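Bench notebook, Skesdale workshop
Thursday, November 5, 2020

Carried over from the last entry: the Rainer diver is back on the bench. Same complaint as before, loses time in the crown-up position and gains slightly in the crown-down. Owner wears it on the left wrist and leaves it dial-up at night, so he sees the error mostly in the evening.

State on arrival, fully wound, lift angle set to 52 on the timing machine:
Dial up: +4 s/day, amplitude 291
Dial down: +6, amplitude 288
Crown up: -19, amplitude 249
Crown down: +11, amplitude 251
Crown left: -3, amplitude 250

Beat error 0.3 ms in all positions. No trace scatter. Amplitude is fine for a movement of this age, so I'm not chasing friction. Thirty seconds between two opposite verticals points to balance poise, or the hairspring not centered. Fletcher checked the spring last time and wrote "flat, concentric, pins OK." I looked again under the scope at 20x. Flat, yes. Concentric at rest, yes. The outer curve touches the inner regulator pin a bit sooner than the outer one when breathing. Very small. Left alone for now, one change at a time.

Static poise on the jaws: balance removed, roller table on, hairspring off. Heavy spot settles at the bottom consistently, five tries out of five, about two o'clock from the impulse jewel. Marked the position in pencil on the sketch (previous page). Took a touch from the underside of the rim with the small cutter. Settled at the same place, slower. Second touch. Now it stops anywhere. 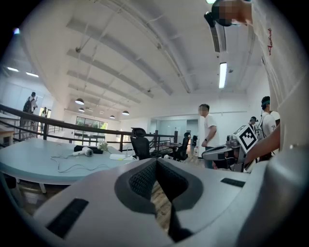 Gripper from below, mesh finger slot.

Hairspring back on, collet set to the old witness mark, beat checked by eye before the cock went down. Re-ran after twenty minutes of settling:
Dial up: +5, amplitude 290
Dial down: +6, amplitude 289
Crown up: -6, amplitude 252
Crown down: +4, amplitude 250
Crown left: -1, amplitude 251

Ten seconds between the verticals. Acceptable for this caliber, and I don't want to take any more off the rim. What is left is probably the pins. I'll regulate after the case work.

Case. Domenica had the head in the dry tester before opening and got a fail at 3 bar, with the deflection recovering too quickly. The old gasket had a flat on it where the case back had been cross-threaded at some point. Two of the six wrench notches are chewed. She dressed the burrs with a degussit stone and did not try to fill anything -- the owner asked for no polishing and no laser work. Crown tube is tight in the case. Crown gasket is the original and hard as a pebble; replaced. Crystal is a pressed acrylic with tension ring, 31.2 mm measured, which matches the Tendonton catalog part. Theirs is listed with a slightly higher dome. Ordered two.

Note on the case back thread: run it backward until it drops, then forward. Do this every time on this one. The first turn and a half of thread is worn and it will pick up crooked if started under pressure.

Rating on the dial says 600 ft. I am not going to certify it to that. Job sheet reads "tested dry to 10 bar, not for diving." Please don't alter that line when the invoice is typed up.

Lume. Hands have hairline cracks in the fill, no loss. The hour hand shed a few grains when lifted, so it was backed with a thin binder from underneath. Minute hand left as it was. Dial plots are sound. Handled in the tray with the lid, wiped down after, gloves in the sealed bag.

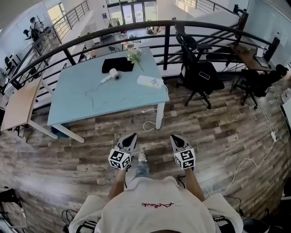
Fletcher Rewi: I'd still move the inner pin before you regulate. If the spring is meeting one pin early, your rate will shift with amplitude, and by the second day off the winder he'll be back with the same complaint. Run it down to 24 hours and compare dial up against crown up before you close it.

Fair. Ran it down overnight equivalent on the spare barrel (let down to the marked turn count, then timed):
Dial up: +11, amplitude 262
Crown up: +1, amplitude 224

So the rate climbs by six or seven as the spring lets down. Consistent with what Fletcher says. Opened the gap on the inner pin by the smallest amount I could manage, and the spring now leaves both pins at the same time as near as I can see. Have not re-timed. Do that first thing, cold, before touching the regulator.

Other jobs:

Jundavach pocket alarm, job 75. Waiting on a click spring. The one supplied is 0.05 too thick and binds under the ratchet wheel. Could stone it down, would rather have the right one. Asked for an exchange.

Job 91, chronograph, hour recorder slips. Friction spring re-tensioned, recorder now holds through a full twelve hours. Reset hammer face has a small groove, photographed and noted, still returns to zero cleanly. Leave it.

Job 70, quartz, dead coil. Reads open. Movement swap quoted, owner to decide.

Consumables: low on 9010, the syringe has maybe a week in it. Epilame needs decanting, the current jar has gone cloudy. Pegwood fine. The brown cleaning solution is due to be changed before the next movement goes through, so the Rainer spare bridge should wait.

Next: re-time the Rainer in five positions at full wind and at 24 hours, then regulate to +3 or so dial up. Case up when the crystals arrive.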